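Quem somos

A Dorent é uma escola de conservas. Ensinamos adultos a pôr coisas em frascos, a fechar os frascos como deve ser e a esperar. A terceira parte é a que mais desistências provoca.

Começámos numa cozinha emprestada, com uma panela grande demais para o fogão e uma confiança na marmelada que os factos não justificavam. A primeira fornada saiu com a consistência de um tijolo de obra e foi servida à fatia, com serrote, a pessoas que continuam nossas amigas. A segunda não chegou a solidificar. À terceira alguém tomou notas, e foi nesse caderno que nasceu o nosso programa de estudos, que ainda hoje tem na capa uma nódoa de marmelo.

O nome Dorent não quer dizer nada. Já nos perguntaram se era catalão, se era um apelido, se era o nome de uma variedade de pera. Estava livre no registo e cabia na etiqueta. Quem quiser acreditar na pera tem a nossa bênção.

O que ensinamos

O curso base tem 90 horas e passa por compotas, geleias, picles em vinagre, fermentações em sal e peixe em azeite. Acaba com uma prova prática, na qual cada aluno apresenta três frascos e os abre à frente dos colegas. É permitido chorar. Não é permitido dizer que em casa tinha ficado melhor.

Temos ainda dois cursos mais curtos. O Dadach é dedicado inteiramente à couve fermentada e atrai um público de uma lealdade que por vezes nos inquieta. O Guo trata de malaguetas, feijão fermentado e outras formas de pôr à prova o casamento de quem as guarda no frigorífico comum. Ambos decorrem com as janelas abertas, mesmo em novembro, por acordo celebrado com os vizinhos de cima depois de uma troca de cartas muito civilizada e bastante longa.

A acidez mede-se. Dizemos isto na primeira aula, na segunda, e depois sempre que alguém afirma que a avó fazia a olho. As avós faziam a olho, sim, e também deitavam fora muita coisa sem avisar a família. Nos nossos cursos há fitas de pH em todas as bancadas, termómetros em todas as panelas e uma folha de registo que toda a gente acha excessiva até ao dia em que um lote corre bem e ninguém sabe explicar porquê.

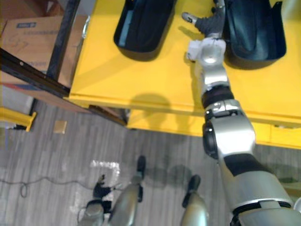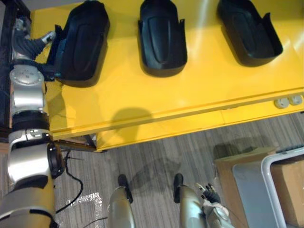
Peças pretas em cima do tampo amarelo.

A casa

Ocupamos o rés do chão de um antigo armazém de papel. A humidade veio com o contrato. Levámos um inverno inteiro a convencer as paredes a largar a tinta velha e outro a convencê-las a aceitar a nova, num branco que o catálogo descrevia como "nata" e que a maior parte dos visitantes descreve como "ainda vão pintar?".

A despensa fica ao fundo e leva 4,000 frascos, segundo o carpinteiro que fez as prateleiras. Não confirmámos. É o único sítio da casa com temperatura estável, motivo pelo qual no verão se realizam lá muitas reuniões que em março pareciam dispensáveis.

A biblioteca é pequena e pegajosa. Emprestamos os livros por um mês, pedimos que voltem com as páginas separáveis e agradecemos que não corrijam as receitas a caneta, por muito que o autor mereça.

Como trabalhamos

Compramos fruta feia. Os produtores da zona sabem disso e guardam-nos os pêssegos com ar de terem passado por uma discussão. Pagamos à semana, aceitamos o que vem e planeamos as aulas em função disso, pelo que o calendário publicado neste site deve ser lido como uma declaração de intenções. Quem se inscreve numa aula de alperce pode dar por si a descaroçar ameixas. Consta das condições gerais, ponto 2, que somos os únicos a ler.

As turmas são pequenas por causa dos bicos de gás. Já nos sugeriram placas de indução. Experimentámos uma, que apitou durante uma tarde inteira e foi devolvida com um bilhete delicado.

Não vendemos compotas ao público. Houve um tempo em que vendíamos, numa banca, com toalha aos quadrados e tudo, e descobrimos que passávamos as manhãs a explicar a diferença entre doce e geleia a pessoas que queriam saber onde era a casa de banho. O que sobra das aulas vai para casa com os alunos. O que ninguém quer levar fica para nós, e por essa razão o pequeno-almoço da equipa inclui curgete doce desde tempos imemoriais.

O Plustuten

Plustuten é o nosso boletim. Sai quando há assunto e é enviado a 900 assinantes, alguns dos quais se inscreveram de propósito. Publica uma receita, uma errata da receita anterior e uma secção de correspondência onde se discute, há vários números e sem fim à vista, se a casca do limão entra no início ou a meio. A redação não toma partido. A redação tem opinião, mas também tem de almoçar com os dois lados.

Os números antigos podem ser pedidos por correio eletrónico. O número dedicado à beterraba está esgotado, coisa que nos surpreendeu tanto como a qualquer pessoa.

Visitas e inscrições

Recebemos visitas durante as aulas, mediante marcação. Pedimos cabelo apanhado, sapatos fechados e a bondade de não levantar tampas. O estacionamento em frente pertence à oficina do lado, que é paciente mas tem reboque.

As inscrições fazem-se pelo formulário da página de cursos ou ao balcão, onde há sempre alguém, ainda que às vezes com as mãos dentro de um alguidar. Nesse caso é favor esperar um pouco e não estender a mão para cumprimentar.

Página atualizada em 20 jun. 2020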